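Progress report, second period
Prepared by Rohani Ngui for Gilberto Cabrera, Werkero
10/7/22

You asked for a plain account of where the handling rules stand, so this one is shorter than the February report and less cheerful.

The draft rulebook for hand-held gripper work now has 3 parts: setup, handling of items, and what gets written down afterward. The first two have been tried in homes as well as at the Prarnel site. The third exists mostly on paper. I would not call any of it a standard yet, whatever the Ovitz slides say.

Setup is the weakest part. The draft tells people to work on a "neutral, flat surface," and I doubt the person who wrote that has ever looked at a kitchen or a bedroom. People have patterned tablecloths with creases in them. They have curtains and wallpaper. If the rule only holds on a bare bench, we should say so in the title and stop claiming it covers homes. My proposal is to drop "neutral" and ask for a short note on the surface instead. 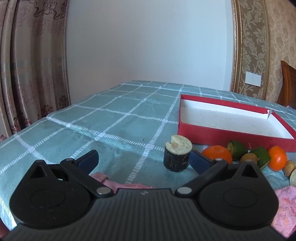 The handling rules are better, though I have doubts about the food section. It sorts produce into whole and cut, then treats all cut pieces alike. A cut piece of eggplant has a soft face and a slick skin, and an orange has neither. One grip rule for both is a guess. Nina has rewritten the section so that the operator picks the contact side before closing the fingers, and I support her version. It adds a line to the form, which Ovitz will complain about.

On checking: we promised 300 reviewed sessions by the end of this period and we have them. Please don't read too much into that. A reviewer ticking "rule followed" tells us the rule was easy to tick. In 2 cases the reviewers disagreed over what "released under control" means, and both readings were fair. That wording has to change before anyone signs it.

Still open:
- Cleaning of finger pads between food items. The draft says "regularly." I want a stated interval.
- Who may stop a session. Prarnel says the supervisor, I say anyone present.

Spending is within the agreed amount. I am not asking for more money, only for the release date to move until the wording is fixed.

Contact: Rohani Ngui, Werkero project office | © 2022 Werkero | Back to top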